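By Josano Marín
September 28, 2022
3 min read

My aunt kept a cabinet in her hallway that I was never allowed to open, so of course I have spent most of my grown life thinking about cabinets (and the odd little boxes, drums and cubbies people build to put things in).

The one I have been fussing over since May lives at Daslow, a workshop off the Clekenov road, where over 100 such pieces wait their turn along the walls.
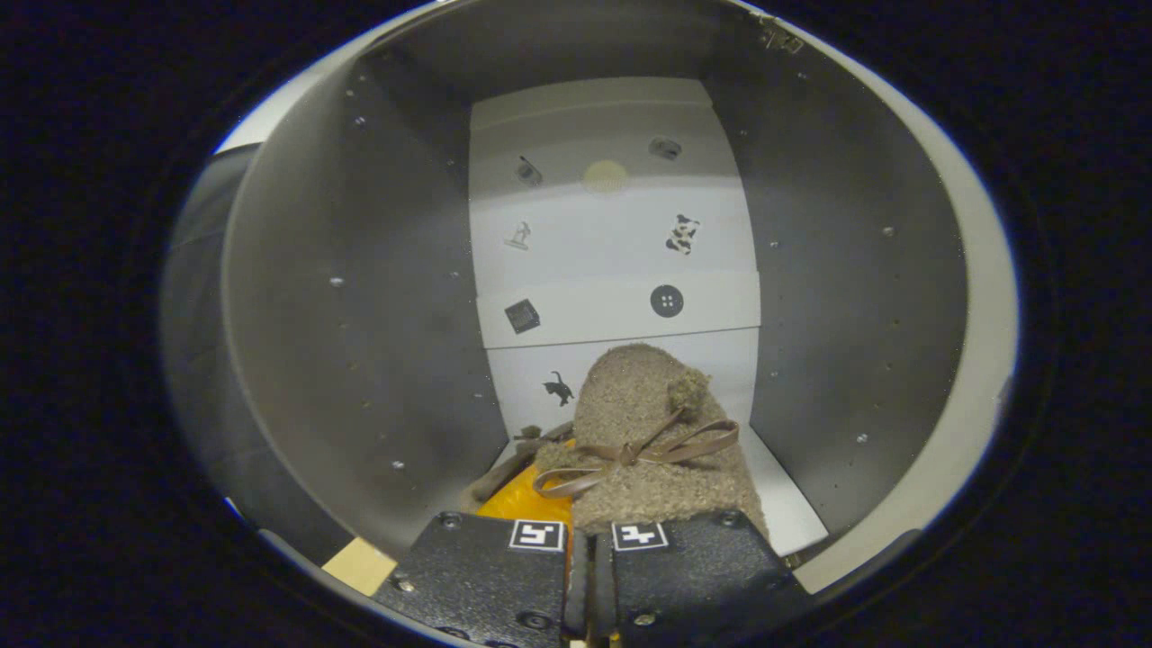 I like a container with a bit of theater to it, and a curved one has that before you put anything inside! The gray walls sweep around like the inside of a drum, all plain metal and small screws, and then at the back stands a tall white panel with a black cat on it, tail up, low on the left. Higher up there is a cow-patterned icon too. I stayed 15 minutes longer than I meant to, and missed my bus.

4 comments · 90 shares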